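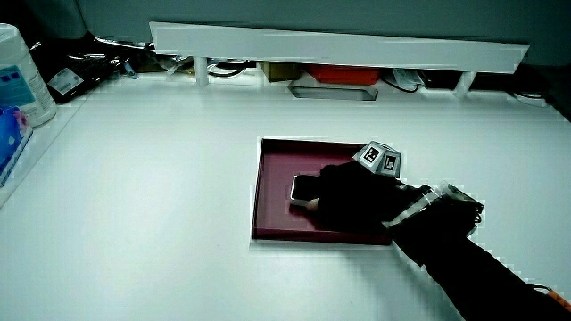

A phone in its tray, on a white table.

Give the phone a place to sleep

I want to defend a small habit which many people find silly. When I come home, or when I sit down to work, my phone goes into a tray. It does not go in my pocket, and it does not go beside the keyboard or on the arm of the sofa. The tray is always in the same place and the phone is always in the tray.

I started last October, after I spent 30 minutes looking for a phone that was under a newspaper. I was angry with the phone, but of course the phone had done nothing. I had no place for it, so every place was its place. My keys have a hook. My coat has a hanger. The thing I touch maybe 100 times in a day had no address at all.

Friends told me to buy a proper stand. I looked at the Stestier, which costs 64 dollars and holds the phone upright like a painting. I think this is the wrong idea. A phone that stands up is looking at you. Every message lights up in front of your face, and you answer it. In a tray the phone lies down, and you must lean over a little to see it. This small effort is enough for me. Many times I decide that I do not want to lean.

The tray should be shallow. I tried a deep box first, and it was a mistake, as I began to put other things on top: receipts, a pen, one glove. After two weeks it was a box of receipts and the phone was on the sofa again. A low rim is better. It says where the edge is, and the hand can come in from any side and take the phone without digging.
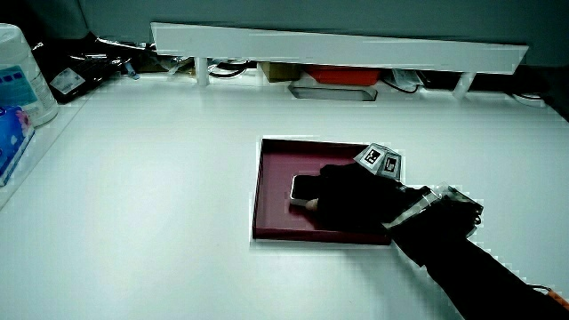 Color is also important, more than I expected. A black phone on a dark desk disappears. A tray in a strong, deep red on a pale table can be found from the door, even when I am tired and without my glasses. I know people who choose everything in gray so that it will match, and I also know how they walk through the apartment asking where their phone is.

There is one serious objection. Some readers of my column in the Plindadau newsletter wrote that a tray is only one more object, and that a tidy person should own fewer objects. I respect this opinion. But I have seen very empty homes where the phone was still lost, usually in the bed. If one cheap tray stops the searching, I will keep the tray and give away something else.

I do not ask anybody to change their whole house. Take a lid from an old box if you have one, and put it where your hand already goes.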